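Etier Episode Summaries
Data card, version 9

Overview

Etier Episode Summaries is a collection of short written summaries of serialized television drama. It was prepared by the Emel archive for research on plot structure, character tracking and automatic summarization. The collection covers 54 series and contains 421 episode summaries in English. Each summary describes one episode and was written after broadcast by an archive editor.

Contents

Each record holds a series code, an episode number, the summary text and a list of the characters named in it. Character names follow the spelling in the opening credits. Where a character appears under a false identity, both names are listed and the field "alias" is set to yes. Actors' names are not included.

Summaries are limited to 300 words. Longer texts from the earlier Herrero release were shortened by hand, and the field "edited" marks them. Double-length finales are treated as a single episode unless they were broadcast on separate nights.

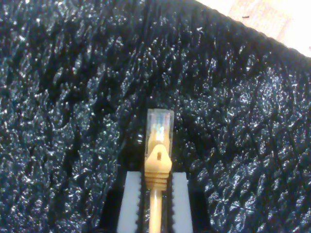 Crinkled black material beside a pale surface.

Annotation

Two editors labeled every summary for main plot, secondary plot and cliffhanger. Differences were settled by a third editor. Dream sequences and flashbacks carry their own label and should be excluded from any study of story order. In the Herrero release these were counted as ordinary events, so results from the two releases should not be compared directly.

Known limitations

Family sagas and romantic melodramas make up most of the collection. Comedies are few, and crime series are represented mainly by their first seasons. Summaries reveal endings, including deaths and hidden parentage. The series coded DRU, produced by Drutov, lacks its last two episodes. Editors differed in how they reported supernatural events, and phrases such as "seems to vanish" were left as written.

Access and use

The collection is available for noncommercial research and teaching. Users may quote individual summaries in publications with credit to the Emel archive. Redistribution of the full text requires written permission. Video, scripts and publicity photographs are not part of the release.

Maintenance

This version was issued in June 2026. Corrections to names and episode numbers are accepted through the archive's contact form and should state the series code. The next review is planned for August.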